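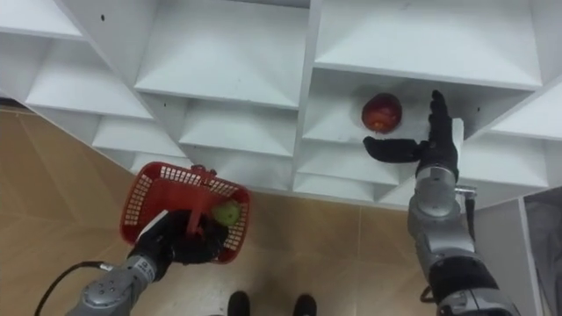

Welcome to the Clenen cubby shelf FAQ! I'm Morena Gatti, and I've been a bit obsessed with open shelving ever since I gave up on my last fruit bowl. These are the questions I get most often - I've kept the answers short (well, I tried).

## Keeping fruit in a cubby shelf

**Can fruit sit right on the shelf?**

Sure, and it looks wonderful! One apple per cubby is my favorite way to do it. Give it space on all sides so you can spot a soft patch early, and turn it when you walk by.

**What do you use to carry fruit back and forth?**

A small red plastic basket with a handle and open sides. You can hang it right in front of the cubby you're filling, so there's no bending down to the floor between trips.
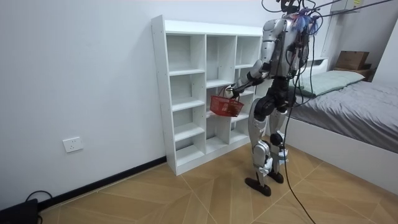
## Sorting and spacing

**Should apples and pears share a cubby?**

I give them separate ones. Pears bruise if you look at them wrong, so mine get laid on their sides with nothing leaning on them. Round fruit goes toward the back, where it's less likely to get bumped.
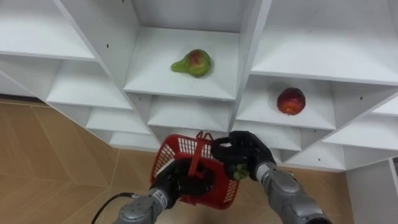 **How often should I wipe the shelves?**

Once a week is plenty, with a damp cloth and a drop of dish soap. Dry the corners well, and clean up juice as soon as you see it.

## Setting up the room

**Does a shelf like this work in a bedroom?**

I love it in a bedroom! Leave yourself enough floor to stand square in front of it with the basket. 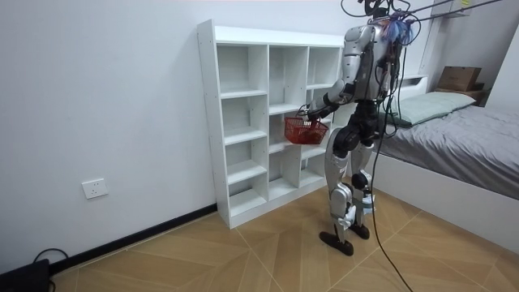 My own rule for filling a tall shelf is to start in the middle and save the top for things I hardly touch, like the Watow puzzle boxes I bring out every January. The middle column, at the height where the red basket is hanging, is prime space for snacks and whatever book you're reading. With the bed just across from the shelves, you'll reach for those cubbies constantly. Heavy stuff goes at the very bottom, and mine holds 6 jars of buttons that I will sort one day!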